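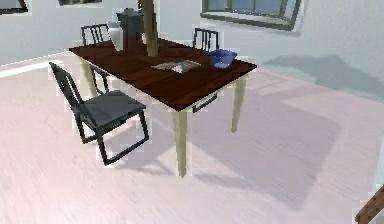

Azucena Huerta wrote in to ask why the table of contents from Plernska works in the e-reader's side menu but never shows up as a page in the book. The two are separate files. Plernska writes only the navigation file by default; set `toc_page: true` to get the page as well.

## Plernska

Converts a folder of Markdown chapters into one EPUB 3 file. Current maintainers: Hugo Sepúlveda and Emiliano Bermúdez.

### Usage

```
plernska build book.yml --out draft.epub
```

Chapters are read in file name order. Pad the numbers (`01`, `02`) or chapter 10 lands before chapter 2.

### Steps in a build

1. Parse `book.yml` and stop on unknown keys.
2. Convert each chapter to XHTML. Footnotes are collected per chapter — there is no book-wide option yet.
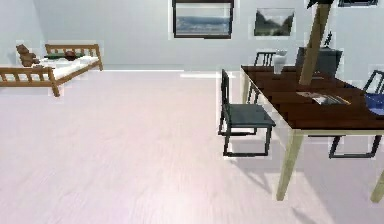 3. Write the navigation file, using headings down to level two.
4. Zip everything, with `mimetype` first and uncompressed.

### Limits

- Chapter titles over 105 characters are shortened in the navigation file only.
- A book with 1,000 footnotes takes roughly 18 seconds to build on the old Ibarra server.
- Right-to-left text is untested.
- Fonts are copied as they are. Check the license before you ship one.

### Changes since January

- `--strict` now fails on duplicate anchors.
- Fixed: empty chapters produced a blank entry in the menu (reported by Cayetano Valcárcel).
- Removed the old NCX output. Pin the previous release if you still need it.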